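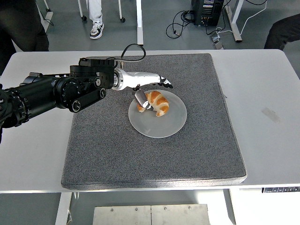

Ticket 942
Subject: Second hand for pastry station - buy, repair or wait
Opened by: Fenna Hoekstra
Assigned to: Victor Mrema
Site: Carness
Status: Open, waiting on quote
Priority: Normal

Fenna Hoekstra, 9:10 am
We need to settle what goes in the April equipment request. The pastry station has one arm and one hand. When the hand is out for service, the station stops. I was asked to put in for a spare hand, a second full arm, or a service plan, and I can't fill in the form without knowing which one fixes the downtime. Please check the log and tell me where the hours went.

Victor Mrema, 11:35 am
Went through the log back to when the station was set up. We lost 277 hours in total. Causes, largest first:

Hand away at Brineck for thumb repair: most of it
Waiting for fingertip pads: 16 hours
Cable faults between wrist and hand: 9 hours
Everything else: small stuff, restarts mainly

The arm itself has no entries. I would not ask for a second arm.

Fenna Hoekstra, 11:50 am
Is the thumb repair a wear problem or are we doing something to it?

Victor Mrema, 1:20 pm
Wear, as far as I can tell. The thumb does more than the fingers on croissants and rolls because it has to come in low at the side of the item. Both times it went back, the note from Brineck said play in the base joint. I turned the closing force down one step after the first repair and it lasted longer the second time, but two repairs is not much to go on.

Silvia Vaněk, 2:05 pm
Purchasing here. Before you pick the spare hand, check three things with Brineck:

1. Does the spare come with its own mount ring and cable, or are those extra? On the last order they were separate lines and we missed one.
2. Is the calibration done by them or by us?
3. Does the warranty start on delivery or on first use? If it sits on a shelf for months this matters.

Also, pads are consumables. They go on the Nellimbridge supplies budget and should not be in the equipment request at all.

Victor Mrema, 3:40 pm
Called Brineck. Ring is included, cable is extra. Calibration is ours, I can do it in a morning. Warranty starts on delivery, but they will hold the unit and ship later if we pay up front. They are sending a written quote with the cable as its own line.

Service plan: it covers labor and parts but no loaner. So it would save money on repairs and do nothing for downtime.

Fenna Hoekstra, 3:55 pm
Then the request is one spare hand, one cable kept on the shelf, and no service plan this round. Lloyd had the plan penciled in for both sites, so I will let Branwen Mathias know it is coming out of ours.

Silvia Vaněk, 4:10 pm
Fine with me. Ask for the price to be good through the end of April. I can't raise the order until Lowri Gethin signs the form.

Victor Mrema, 4:30 pm
Asked. Pads moved to the supplies list. Leaving this open until the quote is attached.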